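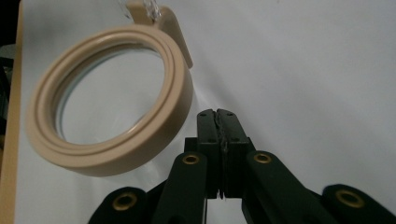 Two grippers, one bench, and a budget that covers only one of them. The Ikelell lab in Vustalville wrapped up the first half of its gripper trial this week, and the early word is that the cheaper hand is doing better than anyone there had bet on. It's a hand-held tool, two black fingers on a pair of linkage arms, brass eyelets at the pivots, and a strip of rough dark padding where the fingers meet. Among the items on the test list is a round magnifier with a thick beige rim, and it's turned into the one staff argue over. Clear lens, ridged plastic, a flat tab sticking off one side. Plenty of places to grab, most of them wrong.

VUSTALVILLE, April 5, 2023 – The trial pits the linkage gripper, built to a design from Komar, against a heavier motor-driven hand supplied by Chaudhry. Both firms are local. Both want the same job, a run of hands for the lab's new sorting arm, due on the floor before the end of the month if the wiring gets done.

Testers put each gripper through 245 grasps. Same objects, same order, same lighting. A grasp counted if the object left its rest, moved to a marked spot and stayed put when the fingers opened. Drops were logged, so were slips, and so was anything staff called a "scrape," meaning the fingers dragged on something they weren't suposed to touch.

The Komar design missed 19. The Chaudhry hand missed 40.

That gap surprised people. The motor-driven hand has more grip force and a position sensor in each finger, and on the heavy items it was clearly ahead. Cans, a bag of screws, a full water bottle – no trouble at all. Thin and odd-shaped things were where it lost ground. It closes on a fixed speed curve and the testers couldn't get the last bit of travel slow enough. The controller update that's meant to fix this came in too late for the first half.

The Komar tool has no motor in its hand-held form. A person squeezes it, and a camera on the tool records the approach. The lab wants those recordings for setting up the arm later, so the trial is really two tests at once, how well the fingers hold and how useful the video is. On the second part there isn't a score yet. Staff have looked at a portion of the clips and say the view of the fingertips is good, the view of the area just behind them less so.

Back to the magnifier. Testers tried it by the rim, then by the tab. By the rim, the pads caught on the molded ridges and held, but the lens side picked up smudges whenever a finger rode over the inner lip. By the tab, cleaner, but the whole thing wanted to swing. The lab has now written it up as a tab grasp only, with a slow approach from underneath. The Chaudhry team objected to that, saying their hand was built for wide rims and the rule favors narrow fingers. The lab said the rule stays for the second half but rim grasps will be logged on a separate sheet.

Clear parts were a headache for the cameras too. The overhead depth camera lost the edge of the lens again and again, and the arm's planner read it as an open hole. One staffer's fix was to ignore depth there and go by the color of the rim. Works ok against a plain background. Against clutter, not tested.

Wear is the other open question. The pads on the Komar fingers are glued strips and the lab expects to swap them often. Cost per swap is low, and a change takes a few minutes with a blade and some patience. Chaudhry's pads are molded and snap on, faster to change but pricey, and there was a wait on spares all through the trial. No pads came off during the scored grasps on either side. One Komar pad was replaced between sessions after a tester noticed a corner lifting.

Some notes from the log, as given to us:

- Soft items (cloth, sponge, a foam block): even, no real difference.
- Cables: Komar ahead. The Chaudhry hand pinched two and pulled one loose.
- Heavy items over the label limit: Chaudhry only, Komar not rated for it.
- Clear plastic cups: both poor. Most misses on both sides came from here.
- Magnifier by tab: Komar ahead, small sample.

Operator fatigue came up as well. Squeezing a trigger for a long session is tiring, and the lab capped each turn at 100 grasps after one tester asked for a break and the numbers dipped. The cap wasn't in the original plan. Chaudhry asked whether the earlier Komar runs should be redone under it, for fairness, and was told no, they'd count as is.

Not everyone at Ikelell is sold on a hand-held tool at all. The objection is that a person makes small corrections without thinking, and an arm won't. A grasp that goes fine in the hand might fail on the arm with the exact same fingers. The lab plans to bolt the Komar fingers to the arm for part of the second half to check. An adapter plate has been cut. It didn't fit on the first try, two holes were off, and a new one is on order from the shop down the road.

The second half starts later in April. Changes so far: the new Chaudhry controller update, the tab rule, the adapter plate if it shows up, and more cups. Staff also want a run with the overhead light switched off, after complaints that glare on clear parts was making the cameras look worse than they are. Both suppliers get to see the full log before then and have the right to flag any grasp they think was scored wrong. Chaudhry has flagged several already. Komar hasn't replied yet.

No decision on the contract will be made untill the second set of numbers is in. The lab said price will count, spare parts will count, and it may still split the order – linkage fingers for the light line, motor-driven for the heavy one. Neither supplier would comment on a split.

The log will be posted on the lab's site once names of the testers have been taken out.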